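4.2 Fan preservation before the video sites

Most accounts of fan film culture start with the large video platforms, and so treat the years before them as a blank. The material gathered for this study suggests otherwise. The Mirimden archive holds 1,584 items relating to a single film series, Tromus, and the greater part of them were made while fans still shared their work by post or through message boards. They include edited trailers, typed scripts for sequels that were never filmed, and home recordings of scenes acted out in gardens and garages.

We coded each item by format, approximate date and means of circulation. Where an item had been copied more than once, only the earliest surviving copy was counted. Tapes with no label were coded from their contents alone, and ten were set aside as unreadable.
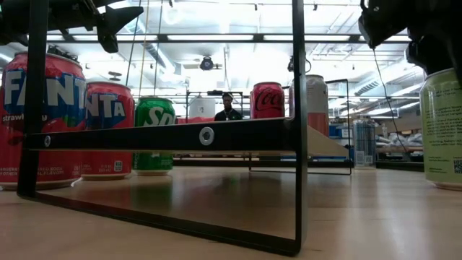
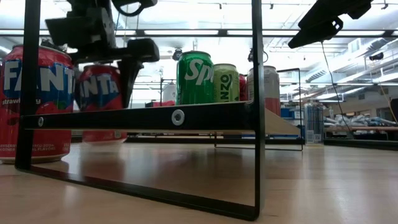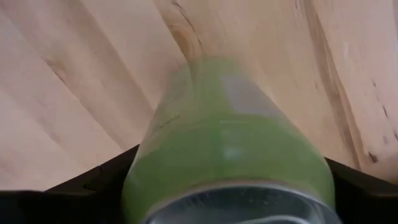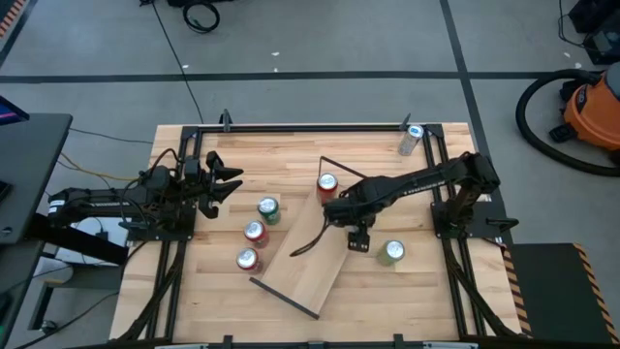
Figure 3. Tabletop views. The second includes a red Fanta can, the third a green can held between gripper fingers.

Prarklow, writing on the Derese board when the archive's listing was first posted there, objected that a count of surviving copies says little about what people watched. The best-loved tapes were lent out until they wore through, the post argued, and the ones that last are the ones left in a drawer. Several later posts on the same thread agreed, and one gave the titles of two trailer reels that are missing from the listing altogether.

We accept the point in part. Survival is a poor guide to popularity, and no claim about audience size is made from the tape counts. The listing does show what kinds of work fans thought worth making. Edited trailers are the largest group, followed by scripts. Acted scenes are fewer, and most run for less than 10 minutes.

The message boards give a second line of evidence. Around 3,000 posts from the Derese board mention a fan work by title, and many of these works have no copy in the archive. Requests for tapes rise every January, when the board ran its yearly exchange. Members sent in a blank tape with return postage and received a compilation chosen by whoever was running the exchange that year. The compilations were rarely listed in full, so the same work can appear under different titles. These cases are dealt with in section 4.3.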